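**Old Andov greenkeeper retiring – anyone else remember him?**

**slicefest_hal**
Saw the note pinned up by the pro shop this morning. Hryhorii Karpenko is hanging it up at the end of September after all those years at Andov. I started playing there as a kid with my uncle's cut-down irons and the first person who ever yelled at me on a golf course was Hryhorii, for dragging my bag across the 14th green. He was right. Then he showed me how to fix a ball mark and gave me a tee out of his pocket.

Anybody else got stories? A few of us want to put some together and read them out at the dinner.

**mudball**
Oh man, the 14th green. He loved that thing more than most people love their dogs. I worked a summer for him in high school, hand mowing, 5 a.m. start, and he'd walk behind me looking at my lines and just sigh. Best boss I ever had though. He'd bring this enormous thermos of tea and make everybody stop and drink it, even when it was ninety degrees out.

**PirasLefty**
I'll be the grump. Good guy, sure, but the fairways have been rough for a couple of seasons and the bunkers on the back nine are basically gravel. I play mostly at Piras now and the difference is night and day. I don't think it's rude to say it was time.

**mudball**
> I don't think it's rude to say it was time

It's a little rude in a thread about the guy retiring, Lefty. Also he had a crew of three and a mower older than me. Piras has what, a dozen people?

**PirasLefty**
Fair on the crew. I still say somebody should've fixed that bunker sand. You can like a person and not like the sand.

**slicefest_hal**
Can we do the sand in the other thread please. There IS another thread, it's nine pages long.

**gullberg_gail**
I grew up over in Gullberg and we used to come across for the junior open. The year of the big storm there were branches down all over the place and everyone figured it was off. He'd been out since the middle of the night with a chainsaw and a flashlight, and we teed off only an hour late. I shot 810, or it felt like it, but I remember him standing by the first tee covered in sawdust and clapping for every single kid. Even me, and I topped it into the ladies' tee marker.

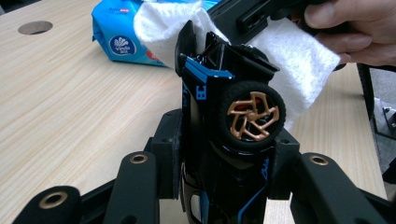 My dad wrote him a letter afterward and got one back, two pages, mostly on drainage. Dad kept it in the kitchen drawer for years. I'm going to ask Mom if it's still there, would be fun to read a bit out at the dinner if he wouldn't mind.

**slicefest_hal**
Gail that is exactly the kind of thing we want. Please find the drainage letter.

**wedge_and_a_prayer**
Does anyone know who's taking over? I heard Uriel Salinas, who was his assistant before he went off to Destelier.

**mudball**
Yep, Uriel. He starts the same week Hryhorii finishes, so they'll get a few days together. I mowed with him that same summer. He knows the place, he knows which sprinkler heads lie to you, and he'll listen. Couldn't be happier about it.

**wedge_and_a_prayer**
Good news. I was worried they'd hire one of those outside companies and we'd get the same course as everybody else.

**PirasLefty**
OK, Uriel is a good hire, I'll give you that one. I played Destelier in the spring and the greens were lovely. Might even come back for a round.

**teebox_tony**
Hryhorii found my wedding ring. I'd lost it in the rough on the 263-yard hole, par 4, the one everybody tries to drive and shouldn't. Told him in passing, didn't expect anything. Three weeks later he walks up to me in the parking lot, hands it over, and says "you should hit it straighter." Didn't say another word, just got back in the cart.

**mudball**
That's him doing a whole speech, Tony.

**gullberg_gail**
Ha! My husband wants to know if he ever found a green headcover shaped like a frog.

**teebox_tony**
Check the shed. There was a shelf in there of stuff he'd picked up and I'm pretty sure there was a frog.

**wedge_and_a_prayer**
What are we doing for a gift? Last I heard the envelope behind the bar was at $244 and somebody was talking about a watch. I don't think he wants a watch. The man tells time by the dew.

**slicefest_hal**
I was the one who said watch, thanks very much. What would you get him?

**wedge_and_a_prayer**
A bench. Put it behind the 14th green with his name on it so he can sit there and sigh at people's lines.

**PirasLefty**
Bench is a nice thought but he's not dead. Benches are for dead people. Get him something he can use – he fishes, doesn't he?

**mudball**
He fishes, badly. I kind of like the bench though. Plenty of living people sit on benches.

**slicefest_hal**
OK, I'll ask his wife on the quiet and report back. If she says bench then bench, if she says fishing rod then I'll need somebody who knows fishing rods, because I don't. Stories by private message or just post them here, I'll copy them out. Lefty, you can put in for the gift even if you're a Piras man now.

**PirasLefty**
Already put a twenty in the envelope last night, thank you.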